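Giltow Pocket Guide, Vitport edition: a review

I have never gotten along with audio guides. They talk too long in front of things I want to look at quietly, then go silent in front of the one carving I want explained. So when the ferry office in Vitport started renting out the Giltow, a handset sold as "the end of the boring tour," I paid the deposit with low hopes and took it around the old town for two days in July.

The handset is small, with a clip, a single earpiece and five buttons. You walk, it works out where you are, and it starts talking. There are two routes on the Vitport edition. The short one covers the harbor gate, the customs house and the market arcade. The long one climbs the hill to the Meltier chapel and comes back along the city wall. According to the leaflet the narration draws on 1,000 years of local history. I'd like to know who did the math, because the oldest thing on either route is the base of the harbor gate, and the plaque on the gate itself gives a much later date than the voice in my ear did.

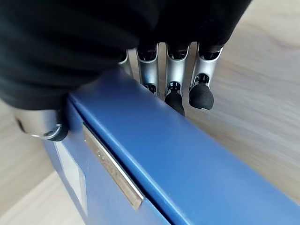 That mismatch bothered me more than it should have, so I started checking. The Giltow says the customs house was rebuilt after a fire. The panel in the lobby says it was rebuilt after a flood, and shows the high water line cut into the doorpost. The Giltow says the arcade has its original columns. Go look at the fourth and fifth from the fountain end, which are plainly a different stone and have crisp edges where the others are worn round. I'm no expert and I could be wrong about one of these. I doubt I'm wrong about all of them.

Where it does well is directions. Vitport's old streets are a mess of steps and dead ends, and the handset got me from the arcade to the foot of the chapel hill without one wrong turn. It gives its turns early and uses things you can see, like a pump or a green door, instead of street names that are painted over anyway. If they sold a version that only did this I would be tempted.

The chapel is the reason most people will take the long route. Meltier sits on a shelf of rock above the river mouth, whitewashed, with a short square bell tower that leans a little toward the water. Inside there's a painted ceiling and a row of ship models hung from the beams, given by sailors who made it home. It is a lovely place. The Giltow spends its whole time there on the legend of the stolen bell, complete with sound effects (thunder, oars, a man laughing). It says next to nothing about the ceiling and doesn't mention the ships at all. I took the earpiece out and read the typed sheet by the door, which some parish person wrote up years ago and which told me more in one page.

The sound itself is fine in the chapel and poor on the wall. Any wind and you lose every other word. Turning it up helps until you pass behind a building, and then you get a shout in the ear. There is no second earpiece socket, so couples need two handsets and pay twice. I saw people passing one back and forth and giving up on it near the second watchtower.

Battery life is described as "all day." Mine went to the last bar at lunch and hung on there until late afternoon, so I suppose that depends on your day. The buttons are good, big enough to find by touch. The pause button pauses. The back button, though, takes you to the start of the whole stop, so if you miss a date you sit through the thunder again.
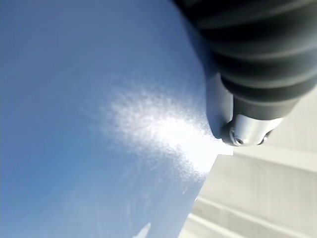
Can you do the long route without the handset?
The wall path and the road up to the chapel are both open to anyone, and the tourist office by the ferry has a free map that marks them. You'll miss the early turn directions in the lower streets, but the chapel hill is visible from most corners, and the way back down is along the wall with no turns to speak of.

I should compare it with something, and the obvious thing is the Jenkins guide, the little gray paperback you find in every shop on this coast. Jenkins is dry. The maps are small and the opening hours are out of date in my copy. But it tells you which parts of a building are old and which are repairs, it owns up when the record is thin, and you can read it on a bench in the shade at whatever speed you like. It also doesn't need charging. For the harbor gate it gives both of the dates in dispute and says why people argue over them, in four lines.

Giltow claims 2,000 "points of interest" across all its editions. I can only speak for Vitport, where the points of interest include a pharmacy, a bus shelter and a restaurant that has the handset's logo in its window. The voice recommends the restaurant warmly. Draw your own conclusions. I had soup there and it was all right.

Some practical notes if you go ahead anyway. Rent after the first ferry crowd has cleared, when the desk has time to swap a handset with a bad clip. Check that yours is set to English before you leave, as the language menu is locked once a route begins. The deposit comes back in cash and the desk shuts for lunch, so don't plan on returning it at noon and catching a boat. Bring your own foam cover for the earpiece if you care about that sort of thing. And do the chapel in the morning, since the door is locked in the afternoon and the Giltow will happily describe the inside to you while you stand there rattling the handle.

Would I rent it again? For a strange town with crooked streets, maybe, with the volume low and a book in my bag. For the history, no. There is too much I could check and found wanting, which makes me wonder about the parts I couldn't check. Two stars, and one of those is for the green door.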